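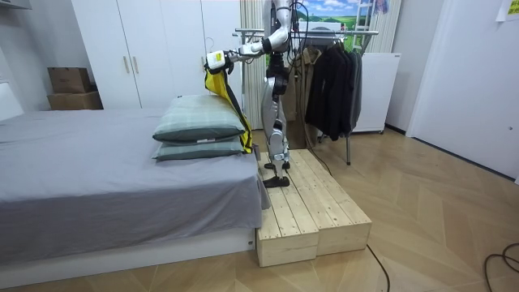 According to Tõnu Rozīte, the robot is the cheapest part of any robot budget, and anyone who disagrees has yet to receive the second invoice. The remark is usually quoted in discussions of room-scale equipment planning, the branch of purchasing that deals with everything a household robot needs before it can be asked to do a household job. Ylva Sæther has called this unfair to robots, though she conceded the point about invoices.

Definition and scope

Room-scale equipment planning covers the choice, costing and scheduling of equipment for a robot work area furnished like a home. The term came into use through the Farnen handbook, a purchasing guide first circulated at the Misidden workshops. It takes in the machine itself, its grippers and spares, cabling, platforms, furniture, bedding and storage. It leaves out wages, on the theory that somebody else's spreadsheet has them.

A mock bedroom is the usual starting point. Beds are cheap, pillows are cheaper, and soft goods such as covers and straps give a gripper plenty to do. The wardrobe tends to be bought for realism and filled with spare parts by August.

Typical cost lines

The handbook divides a budget into capital items and what it calls "furnishings and regrets". Capital items are the robot, its controller and any second set of grippers. Furnishings are bought from ordinary shops, often by an engineer with strong opinions about mattress height.

Platforms sit awkwardly between the two. A humanoid working beside a low bed may need to stand higher than the floor, and a plain pine platform does the job for the price of the boards and a free afternoon. The Drukgate method enters this as carpentry. The older Ramanauskas method enters it as robotics, which attracts a longer approval form and a better grade of screw.

Cables are the line most often forgotten. The handbook advises measuring the path from socket to robot along the floor, around the furniture and up the machine, then buying the next length up. It also asks buyers to set aside floor space for the spare loops, a request widely met by leaving them wherever they land.

The Misidden estimate

The best-known worked budget is the Misidden estimate, dated 13 December 2023 and prepared by Nisreen Tannous and Edgars Lill. It listed 273 separate items for a single bedroom. Of these, 216 cost less than the delivery charged on them. The estimate allowed 2 sets of bedding, one for use and one for the wash, and had to be reissued when the wash turned out to be slower than the robot.

Criticism

Kaja Luik argued that the method encourages buyers to furnish a room before deciding what the robot is meant to do in it. Her own alternative begins with a written list of tasks and releases money one task at a time. Supporters say it prevents waste. Detractors point to the Drukgate trial, where the task list reached 835 entries before a bed was ordered.

See also

Equipment leasing
Gripper maintenance
Spare parts storage
Total cost of ownership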